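28th October

Home late, feet killing me, and I've eaten toast over the sink, so this may ramble. I did promise myself I'd keep writing things down while the changeover is on, though. Last time everything changed at Brunen (when they did away with the paper job cards) I wrote nothing, and now I can't remember what the old way was even like.

So. The arms. We're still on tabletop games, and today was mini pool again. For anyone who's wandered in here for the first time, my job is play testing. A toy comes in, we use it the way a family would over a good few years, only squashed into a fortnight, and then we write up what went wonky. For as long as I've been there that has meant sitting on a stool and doing the same small thing over and over until your wrist complains. My own record is 818 shots on one table in one shift, written up in biro on the back of a delivery note, and I couldn't hold a kettle that evening!

Now the arm holds the cue. It grips it right at the back end, much further back than I would, and you line it up on the ball and save the position and off you go to the next one. Lining up is most of the job at the moment. A real cue goes where your eye goes, more or less, but with this you're nudging it a whisker to the left, then a whisker back, then crouching down to look along the felt, then nudging it again. Corner balls are the worst. You've hardly any room and the tip wants to slide off round the side. 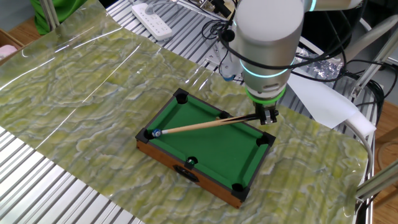 Begoña Cabello has got the knack already, which is annoying as she only came over from packing in April. She grew up on video games and says it's just the same, you stop thinking about your hands. I haven't stopped thinking about mine. I kept reaching out today to straighten the cue myself and having to sit on my fingers, because if you move anything by hand after you've saved it you've got to do the whole position again from the start. I did it twice before lunch. Setsuko Tanabe saw me the second time and put a mint on my keyboard without a word, which I took as sympathy.

What's odd is how much talking I miss. When there were four of us on stools we nattered all day, you could do the shots in your sleep and your mouth was free. Lining up needs proper attention, so it's gone quiet, and then while the thing is running you're meant to be writing notes. I know more about my colleagues' kitchens and in-laws than I do about most of my own family, and all of that came from boring work. I wouldn't have said I'd miss the boring work.

My wrist is better, mind you. I'll give it that. I've not had the strap on for 19 days and I knitted half a sleeve at the weekend.

We lost a bit of the afternoon to dropping the cue on the table and picking it up again. Picking up is harder for it than playing, if you can believe it. A thin stick lying flat is a horrible thing to get hold of, and it comes out much better if the tip is propped on the rail so there's a bit of daylight underneath. Setsuko worked that out, and it's going in the instructions with her initials on, I made sure. Fifteen years of picking up toys for a living and you do know how things want to be picked up. I don't think the people who sold us on all this had put that on their list.
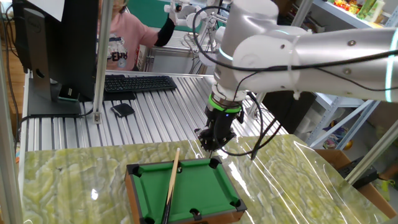
The meeting

Half an hour in the canteen, with biscuits, so we knew it was serious. It's going to be 2 people per shift on games from the new year, where it used to be four. No one is going, they said, and I believe them, roughly. The others get shared between outdoor toys and the Zelton contract, which is all electrical and needs a certificate. I've put my name down to stay on the arms. I surprised myself a bit there, I'd walked in fully meaning to ask for outdoor.

I did put my hand up and ask who decides when a toy feels cheap. You can run a cue for a month and get a lovely column of results, and you'd still not know that it's a mean little stick that would disappoint a seven-year-old. The answer was that we'd each do an hour by hand on every new product and write it up in our own words. That seemed fair. I've asked for it in writing, mind!

Tomorrow

Take the spare reading glasses in for all that crouching. Ask about the certificate anyway, in case. Return Begoña's cake tin. Finish the corner positions, and keep my hands in my lap while I'm at it.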